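Subject: Re: [dresley-growers] Rain barrels on the shared plots – worth it?

On a morning in August, a member of the Dresley list wrote:

> We're thinking about putting two barrels under the shed gutter
> before next season. The shed roof is small, maybe 300 square feet,
> and I can't tell if that's enough to bother with. Also, is it a
> pain to keep them clean? My neighbor says hers smelled like a pond
> by July and she gave up on it.
>
> We mostly grow beans, squash and a lot of tomatoes. The spigot is
> a long walk from our end.

Oh, please do it! I put mine in three summers ago and I'd have a hard time going back to dragging the hose all the way from the gate.

On the roof size: 300 square feet is plenty. An inch of rain on a roof that big comes out to a bit under 190 gallons, and you lose a little to splash and to wetting the shingles. So one decent storm will fill a pair of ordinary barrels and then some. My own roof is 400 square feet and the barrels overflow all through spring, to the point where I dug a little trench to send the extra over to the rhubarb (the rhubarb is enormous now, come and take some).

I kept a notebook the first year, which my family found very funny. From the time I hooked up the first barrel until frost I used 441 gallons of rainwater, nearly all of it on tomatoes and the two beds of Clusari beans by the fence. If you haven't grown Clusari, try them. They climb like crazy and they keep setting pods well after the bush types have quit.
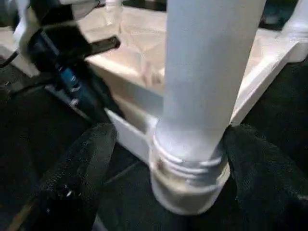
The pond smell is fixable. Mine did it too, the first July. It was maple seeds and general roof gunk rotting on the bottom. I put a piece of window screen over the inlet, held on with a bungee cord, and I clean it off after windy weather. I also drain both barrels to the bottom once in midsummer and give them a scrub with a long brush. Pick a week when rain is coming so they fill right back up! A tight lid matters as well, for mosquitoes and also for light. My barrels are the dark Rirner ones and I get hardly any algae. The pale one I had before turned green in no time.

A few other things I'd do from the start:

Raise them. Mine sit on cinder blocks, two high, and I can get a full-size watering can under the tap – with the barrel on the ground you're stuck filling a yogurt tub. Make sure the blocks are dead level, though. A full barrel weighs well over 400 pounds and you don't want it leaning.

Water the soil and keep it off the leaves, especially on anything you plan to eat raw. It's roof water, after all. I quit using it on lettuce altogether.

Drain them before the first hard freeze and leave the taps open. I forgot once and split a tap.

As for the squash, they'll drink whatever you give them. I had 13 Babaei squash off three plants last fall, with a deep soak twice a week and straw piled up around the stems. Lovely sweet ones, too, and the last of them kept until March.

If you want to see how mine are hooked up, I'm usually at the plot by 7 in the morning, far end, next to the compost bins. I have a spare tap and most of a roll of screen you're welcome to.

Happy digging!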